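소형 전장 부품 키트의 분류 및 적재 배치에 관한 연구
캡스톤디자인 II 결과보고서 (발췌)
작성: Elikem Antwi, Mayu Iwasaki
지도: Merja Heiskanen
2019년 7월

3. 작업대 구성

3.1 용기와 트레이
키트 조립에 쓰이는 부품은 노란색 플라스틱 용기에 종류별로 나누어 담는다. 용기는 뚜껑이 없는 얕은 형태이며, 흰색 작업대의 좌우에 두 개씩 놓는다. 가운데에는 스테인리스 트레이를 두고, 한 키트에 들어갈 부품을 이 트레이에 모은다. 용기 배치는 2장에서 비교한 Kerkham 안과 Pleleseck 안 가운데 Kerkham 안을 따랐다. Pleleseck 안은 용기를 한 줄로 늘어놓는 방식으로, 양 끝 용기까지의 거리가 길어 제외하였다.

트레이 바닥에는 트레이보다 조금 작은 백색 용지를 깐다. 초기 시험에서는 용지 없이 작업하였으나 금속면의 반사 때문에 가는 전선과 흰색 커넥터의 윤곽을 구분하기 어려웠다. 용지를 깐 뒤에는 육안 검수 시간이 줄었으며, 측정 결과는 부록 B에 수록하였다.

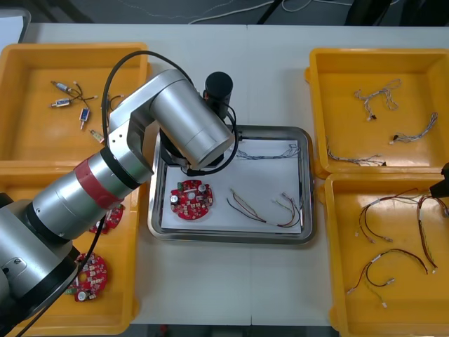 3.2 부품의 특성
원형 기판은 형상이 일정하고 윗면의 부품 높이가 서로 다르다. 겹쳐 놓을 경우 커패시터가 눌릴 수 있으므로 적재 시 한 층만 허용한다. 와이어 하니스는 형상이 고정되지 않는다. 같은 하니스라도 놓을 때마다 곡률과 커넥터의 방향이 달라지므로, 위치를 점이 아닌 영역으로 지정하였다. 기판은 용지의 왼쪽, 색선 하니스는 오른쪽, 편조 하니스는 위쪽 가장자리를 기준 영역으로 한다.

솔레노이드는 몸체가 작고 리드선이 두 가닥씩 달려 있다. 문제가 되는 것은 몸체보다 리드선이다. 용기 안에서 리드선이 서로 걸리면 하나를 들 때 인접한 부품이 함께 딸려 온다. 예비 시험의 지연 가운데 상당수가 여기에서 발생하였다.

4. 시험 방법

4.1 초기 상태
매 회 시작 전에 트레이를 비우고 용지의 위치를 확인한다. 솔레노이드는 용기 바닥에 흩어 놓되 리드선이 얽히지 않게 한다. 방향은 맞추지 않는다. 실제 작업장에서 부품이 정렬된 상태로 공급되는 경우가 드물기 때문이다. 기판은 솔레노이드와 분리하여 별도의 용기에 담고, 부품 면이 위로 오게 한다.
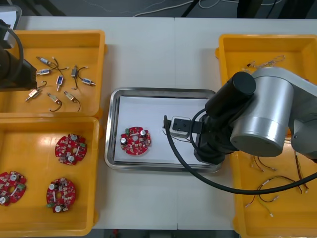
그림 4-1. 왼쪽 용기의 부품 상태: 솔레노이드(위), 원형 기판(아래)

4.2 시험 조건
시험은 분산 조건과 밀집 조건의 두 가지로 진행하였다. 분산 조건은 부품 사이에 간격을 두고 놓은 것이고, 밀집 조건은 용기 한쪽 모서리에 부품을 모은 것이다. 총 시행 횟수는 194회이며, 이 중 90회가 밀집 조건이다. 한 회는 첫 부품에 접촉한 시점부터 마지막 부품이 용지 위에 놓인 시점까지로 정의하였다. 떨어뜨린 부품은 원래 용기로 되돌리고 해당 회차를 실패로 기록하였다.

기록지는 Bensaid 양식을 수정하여 사용하였다. 원 양식에는 리드선 걸림을 적는 칸이 없어 비고란 앞에 추가하였다.

4.3 정리 절차
한 회가 끝나면 부품을 원래 용기로 되돌린다. 순서는 하니스, 솔레노이드, 기판 순이다. 하니스를 먼저 치우지 않으면 커넥터가 기판 가장자리에 걸린다. 정리 후에는 트레이 안에 용지만 남아 있어야 하며, 용지가 밀린 경우 테두리의 금속 폭이 고르게 보이도록 다시 맞춘다.

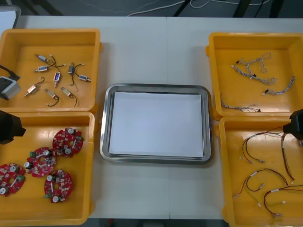
트레이의 기준 위치는 작업대 상판의 이음선을 이용하여 정하였다. 별도의 표시 테이프는 시험 도중 들떠서 3일 차부터 사용하지 않았다. 이음선에는 단차가 거의 없어 트레이가 기울지 않았으나, 용지만 단독으로 놓을 경우에는 모서리가 걸리는 일이 있었다.

5. 결과 및 검토

5.1 조건별 결과
밀집 조건에서는 리드선 걸림이 실패의 주된 원인이었다. 분산 조건에서는 걸림이 적었고, 하니스 커넥터가 용지 밖으로 나간 경우가 실패의 대부분을 차지하였다. 한 회의 소요 시간은 분산 조건에서 대략 40초였다. 밀집 조건의 소요 시간은 편차가 커서 평균값을 제시하지 않는다.

5.2 용기 배치에 대한 검토
솔레노이드와 기판을 같은 쪽에 두는 현재 배치는 부품을 확인하기에는 편리하나, 동선이 한쪽으로 치우친다. 기판 용기를 오른쪽으로 옮기는 안은 Movedow 과제의 작업대와 호환되지 않아 이번 학기에는 적용하지 못하였다. 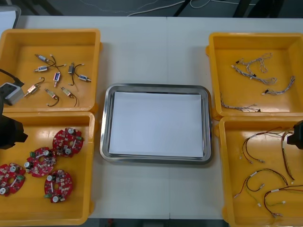 Ragnheiður Blöndal은 중간 발표에서 솔레노이드를 흩어 놓는 것만으로는 리드선 문제가 해결되지 않으며, 용기에 칸막이를 넣은 조건과 비교해야 한다고 지적하였다. 또한 분산 조건의 간격을 수치로 규정하지 않으면 다른 조가 시험을 재현하기 어렵다는 의견을 덧붙였다.

칸막이 조건은 용기 내부 치수에 맞는 부재를 구하지 못해 본 보고서의 범위에서 제외하였다. 간격은 부품 몸체의 짧은 변 길이 이상으로 규정하고 기록지 첫 장에 명시하였다. 수정된 기록지는 Obsa Workneh가 보관하며, 원자료와 함께 부록 C에 첨부한다.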